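양팔 로봇 작업 계획 소프트웨어 ‘리스타(Rista) 4’ 출시… 접시 정리 작업으로 검증

랄우드(Lallwood), 인식·계획·제어 모듈을 단일 런타임으로 통합

보도자료
배포: 랄우드 홍보팀
배포 시점: 7월

로봇 소프트웨어 개발사 랄우드는 양팔 로봇용 작업 계획 소프트웨어 ‘리스타(Rista)’의 네 번째 주 버전인 리스타 4를 출시한다고 밝혔다. 신규 버전은 물체 인식, 파지 자세 생성, 양팔 경로 계획, 관절 제어를 하나의 런타임에서 실행한다. 기존 버전에서 별도 프로세스로 동작하던 인식 서버와 계획 서버는 폐지되며, 모듈 간 데이터는 공유 메모리를 통해 전달된다.

랄우드는 식기 정리 작업을 기준 과제로 선정하여 리스타 4의 검증을 진행했다. 식기는 두께가 얇고 서로 밀착하거나 겹쳐 놓이는 경우가 많아 개별 물체의 경계 분리가 어렵다. 또한 건조대의 금속 선재는 깊이 센서의 측정값을 불안정하게 만드는 대표적인 요인이다. 검증 환경은 대리석 무늬의 검은색 상판, 금속제 식기 건조대, 색상과 테두리 형상이 서로 다른 접시로 구성되었다.

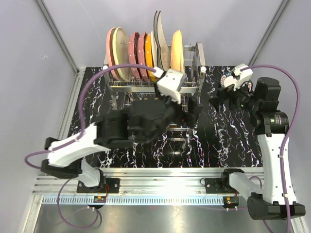 양팔 경로 계획기는 두 팔의 작업 영역이 겹치는 구간을 시간 축에서 분할한다. 한쪽 팔이 건조대 주변의 공유 영역을 점유하면 다른 팔의 계획기에는 해당 구간이 예약 상태로 전달되고, 후순위 팔은 대기하거나 우회 경로를 산출한다. 예약 단위는 직육면체 복셀이며, 해상도는 설정 파일에서 변경할 수 있다. 선행 팔의 동작이 지연될 경우 예약은 자동으로 연장되고, 연장 한도를 초과하면 두 팔 모두 사전에 정의된 안전 자세로 복귀한다.

충돌 검사 모델에는 링크와 그리퍼 외에 케이블의 여유 공간이 포함된다. 사용자는 케이블 고정점과 허용 굽힘 반경을 로봇 기술 파일에 입력할 수 있으며, 계획기는 이 값을 이용해 손목 회전 범위를 제한한다. 해당 기능은 이전 버전에서 외부 스크립트로 제공되던 것으로, 리스타 4부터 기본 모듈에 편입되었다.

인식 모듈은 중(Zhong) 엔진으로 교체되었다. 중 엔진은 고정 카메라의 전체 영상에서 물체 후보를 먼저 검출한 뒤, 손목 카메라의 근접 영상으로 테두리 위치를 보정하는 2단계 구조를 사용한다. 접시 표면의 인쇄 무늬나 문자는 경계로 오인될 수 있으므로, 경계 추정 단계에서 색상 변화와 기하학적 변화에 서로 다른 가중치를 부여한다. 겹쳐 쌓인 접시에 대해서는 최상단 물체의 윤곽을 우선 확정하고, 하부 물체는 노출된 테두리 조각만을 이용해 별도 계층으로 등록한다. 하부 계층의 물체는 상부 물체가 제거되었다는 인식 결과가 갱신될 때까지 파지 대상에서 제외된다.

파지 자세 생성기는 물체당 최대 16개의 후보를 산출한다. 각 후보는 접근 방향, 손가락 간격, 인접 물체와의 거리, 후속 배치 자세의 도달 가능성에 따라 점수가 매겨진다. 원형 접시와 물결형 테두리 접시는 동일한 인터페이스로 처리되며, 물결형의 경우 테두리 곡률이 낮은 지점에 가점이 적용된다.
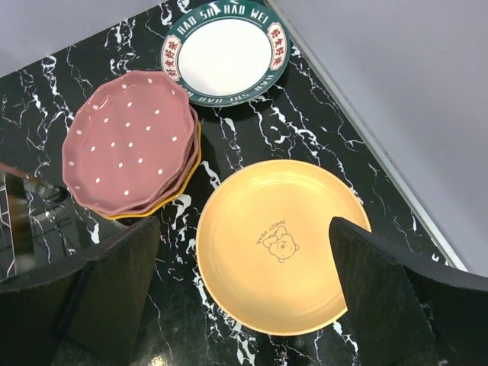

손목 카메라로 본 작업 상판. 물결형 테두리 접시 더미, 녹색 테두리의 흰 접시, ‘SWEET BEAR’ 문구가 인쇄된 노란 접시가 놓여 있다. (제공: 랄우드)

검증에 사용된 데이터는 약 3,000회의 파지 시도로 구성된다. 시험 조건은 접시의 종류, 초기 배치, 조명 방향을 조합한 158개 항목이다. 랄우드는 항목별 설정 파일과 실행 로그 형식을 개발자 문서에 수록할 예정이며, 사용자는 동일한 형식으로 자체 시험 조건을 추가할 수 있다. 시험 항목별 결과는 출시 이후 기술 문서로 별도 공개된다.

개발 도구도 함께 개편되었다. 작업 기록 재생기인 그루누드우드(Grunudwood)는 카메라 영상, 관절 상태, 계획기의 내부 판단을 단일 시간 축에 정렬하여 표시한다. 사용자는 특정 시점의 상태를 추출해 계획기를 다시 실행하고, 매개변수 변경에 따른 경로 차이를 비교할 수 있다. 재생기는 로봇이 연결되지 않은 환경에서도 동작하며, 명령행 인터페이스를 통해 회귀 시험에 포함할 수 있다.

리스타 4의 주요 변경 사항은 다음과 같다.

- 인식, 계획, 제어 모듈의 단일 런타임 통합
- 공유 작업 영역의 시간 분할 예약 기능
- 케이블 여유 공간을 반영한 충돌 검사
- 중 엔진 기반의 2단계 물체 인식
- 주행축을 포함한 양팔 동시 경로 계획
- 그루누드우드 재생기 및 명령행 도구 제공

주행축은 팔 관절과 동일한 계획 변수로 취급된다. 공용 레일 위에 두 팔이 배치된 구성에서는 베이스 간 최소 거리가 제약 조건으로 추가되며, 레일이 고정된 장비에서는 해당 변수를 비활성화할 수 있다. 두 팔의 관절 구성이 서로 다른 경우에도 각각의 로봇 기술 파일을 등록하여 사용할 수 있다.

기존 리스타 사용자는 변환 도구를 이용해 이전 버전의 작업 정의 파일을 새 형식으로 이전할 수 있다. 단, 인식 서버의 네트워크 인터페이스를 직접 호출하는 코드는 수정이 필요하다. 변경된 함수 목록과 대체 호출 방식은 이전 안내서에 포함되어 있다. 이전 버전에 대한 보안 수정은 유지보수 계약 기간 동안 계속 제공된다.

리스타 4는 7월 중 기존 계약 고객에게 우선 배포되며, 신규 고객용 평가판은 이후 순차적으로 제공된다. 평가판에는 시뮬레이션 환경과 그루누드우드 재생기가 포함되고, 실제 로봇 제어 모듈은 별도 라이선스로 제공된다.

랄우드 소개
랄우드는 다관절 로봇의 동작 계획 및 인식 소프트웨어를 개발하는 기업이다. 주요 제품으로 작업 계획 소프트웨어 리스타, 물체 인식 엔진 중, 작업 기록 재생기 그루누드우드가 있다.

제품 도입 및 취재 문의: 랄우드 홍보팀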